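Matte white tabletop keeps showing grey smudges, what do you use on yours?
Posted in Home & Hobby Rooms, Thursday

Vanderleia Xavier

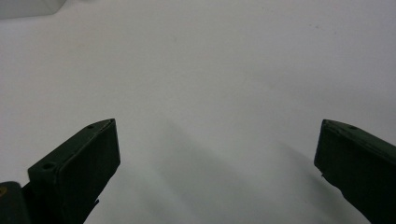 I finally have a proper work table in the spare room and I am so happy with it! Plain white, matte, no pattern at all, and big enough that I can lay out a full dress pattern with room left for my tea. My trouble is the cleaning. After a couple of evenings of cutting and sketching I get soft grey patches where my forearms rest, and when I wipe them with dish soap the patch seems to spread out and go cloudy. In some light I can't even tell if it's a mark or a shadow. I bought it second-hand from a lady in Dresville who didn't know what the top was made of, so I'm nervous about anything strong. What colour cloth, what cleaner, how often? I'd love to hear everything you do!

Arne Reuter
Member, 1,623 posts

Oh, I love a white table, you'll never want to go back to a dark one! Cloudy patches after dish soap are nearly always soap left behind. Matte finishes have a tiny bit of tooth and they hang on to it. Try this:

Wipe the whole top with a microfibre cloth and plain warm water, then rinse the cloth and do it again.
Put 5 mL of white vinegar in a litre of water and go over it once. Try a corner first, as you don't know what it's made of.
Dry it straight away with a clean tea towel, working in long strokes from one end to the other.

Do the whole surface every time, even if the mark is small. Spot cleaning leaves a ring and then you're chasing the ring. And please stay away from the melamine sponges, the white ones that look so harmless. They polish a matte top and you end up with a shiny spot that doesn't come out.

For the mark-or-shadow question, turn off the ceiling light and hold a torch nearly flat to the table. Real grime shows up beautifully. I do mine at 7 in the morning with the blind half up and it's oddly satisfying.

Gilmar Brito
Member, 44 posts

just get a big cutting mat and cover it

Genivaldo Miranda
Member, 237 posts

Arne's rinse is good, I'd do that first. If it's pencil (you said sketching) a soft white eraser takes graphite off mine with hardly any rubbing, then brush the crumbs away before you wipe or they smear. Mine is a painted top though, so go gently. I also keep an old pillowcase under my arms when I'm drawing and the grey patches have pretty much stopped. Enjoy the table, a full dress pattern laid out flat sounds like heaven!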